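Pre-Game Rink Safety Walk: Checklist and Comments

Eltdale Ice Arena, home of the Bodside Juniors

We do this walk before every home game, starting ninety minutes ahead of puck drop, and I've left my comments in from last time so whoever has the clipboard next can see what I was fussing over. Take your time with it. If something looks wrong to you, write it down, even if you think it's been wrong for years.

ICE SURFACE

Depth readings taken at all marked spots: OK
Ruts or soft patches in the creases: SEE COMMENT
Goal pegs seat fully and release under a firm push: OK
Lines and faceoff dots readable: OK

Comment: The crease at the Grasden Road end is wearing down again on the goalie's left side. We packed and flooded it after the Tuesday practice and it held up nicely, but please look at it again after warmups and have a bucket of slush ready by the gate.

BOARDS AND GLASS

All panels tight in their supports: FAIL, FIXED
Kick plate flush, no lifted screws: OK
Player gates latch on the first swing: SEE COMMENT
Netting free of holes behind both goals: OK

Comment: Panel 5 by the penalty box had a good bit of wiggle in it. Darren Tunstall put in new gasket and I leaned on it with my whole weight afterward, and I'm happy. The home bench gate still wants a second push, so let the kids know to check the latch with a hand before they turn around to watch the play.

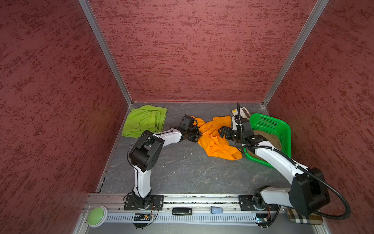
Habibur Selvanayagam

BENCHES, LOCKER ROOMS AND HALLWAYS

Rubber matting flat from rooms to ice: OK
Water and loose tape cleared from the floor: OK
First aid bag stocked and sealed: OK, seal no. 347
Stretcher path clear to the east doors: FAIL, FIXED

Comment: There were stick bags piled in front of the east doors again, and I moved them myself. The Kahsay folks are wonderful about bringing the visiting team's gear in early, and I'd never want to discourage that, but the bags need to go in Room 205 and stay there until the rooms open up.

STANDS

Handrails solid on every stair: OK
Exit signs lit: SEE COMMENT
Aisle lights working: OK

Comment: The exit sign over Section 221 flickers when the big heaters kick on. It stayed lit the whole time I stood there, but I've asked for an electrician, and I'd like it looked at again at first intermission.

Walk completed, doors may open: YES
Still open: home bench gate, Section 221 sign, crease recheck after warmups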